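Dye notebook – January, 7:40 am

Madder bath no. 16 came out of the pot overnight and it's gorgeous! A proper brick red, the first one this winter that hasn't gone orange on me. Same Norkthorpe roots as last time, same Cutholm wool, so the change has to be the water or the chalk. 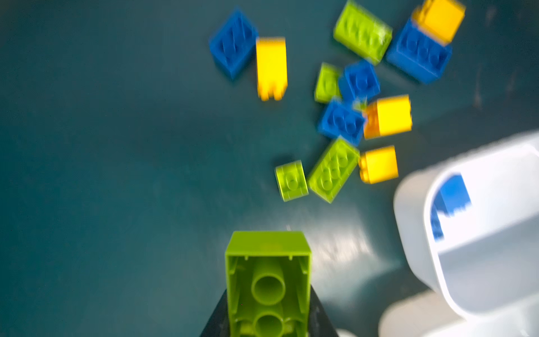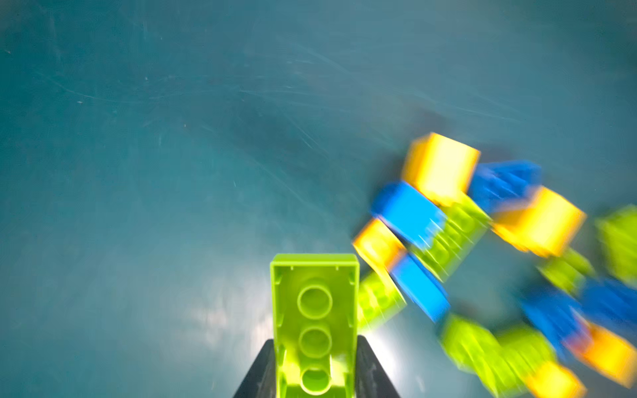

Chunky toy bricks on the teal tabletop, lime green in both.

Recipe as run, for whoever is in next: 162 g dry fiber, Alum at the usual strength, one teaspoon of chalk in the dye bath (I'd been leaving it out – silly). Roots soaked 21 hours, then brought up very slowly and held well under a simmer. I think I've been cooking it too hot for months. The browns creep in as soon as it bubbles.

Three skeins went in. Two are even all the way through, the third has a pale band where the tie was too tight. Looser figure-eights next time, and use the cotton string, it's in the Petek tin.

Exhaust bath is still strong! Put a small silk hank in at 7 and it's already coral. Want to try a dip of iron on half of it, just a pinch, and see if we get that plummy color from the old sample card.

To do: wash test on skein 2, tape a snip to the window for fading, order more chalk. Also the big thermometer reads 3 degrees high, so take that off anything I wrote down before today.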